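### 3.2 Materials and procedure

Students in the two Skokville sections (n = 86) wrote one source-based essay in the first week and another in May. Each packet held six short readings on the Temham mill strike, chosen by Ita Tierney from the course reader. Students had a reading period before writing and could mark up the packet freely.
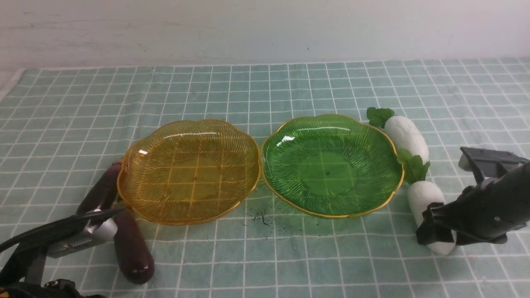 **Figure 2.** Amber plate with a scalloped rim on a grid-printed cloth.

Essays were scored on the Hegarty rubric, which gives up to 11 points for thesis, use of evidence, sourcing and context. Two readers scored each essay without seeing the student's name or section.

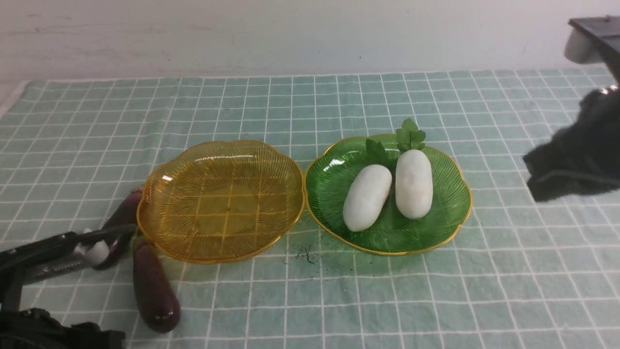
Where the readers differed by more than one point, a third reader scored the essay and the two closest scores were averaged. Smaller gaps were averaged directly.
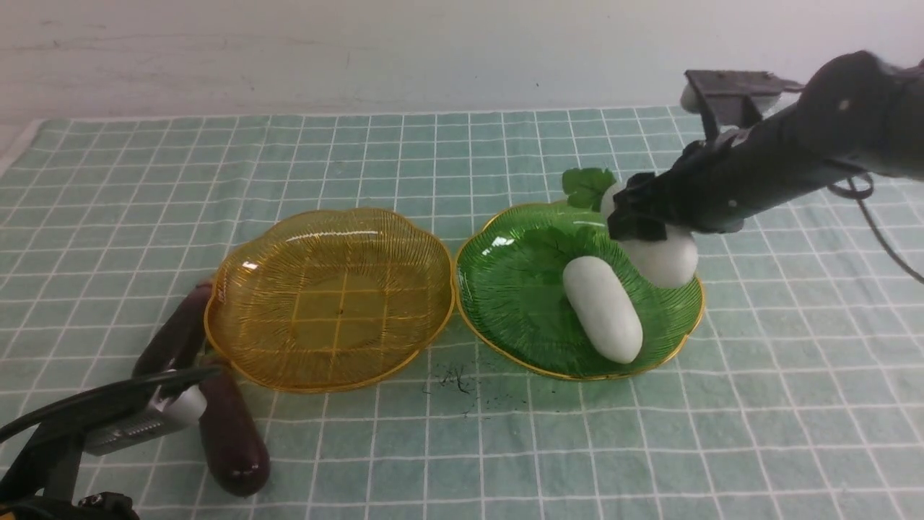

The comparison group came from Kondano, where 197 students took the same course without the weekly outlining task. Their packets were identical, but the reading period was shorter on the first essay — a difference we return to in Section 5. 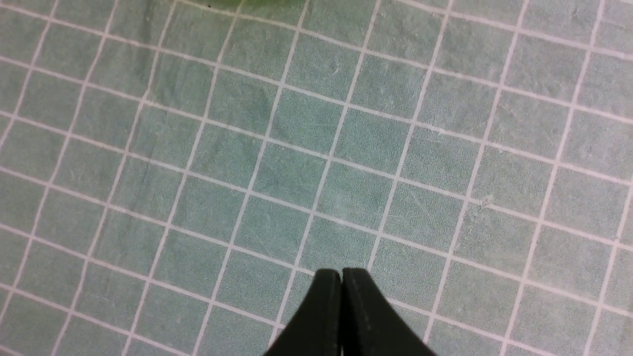 Students who missed either essay were left out of the gain scores but kept in the first-week averages. We did not adjust for prior grades, as the two schools report them on different scales.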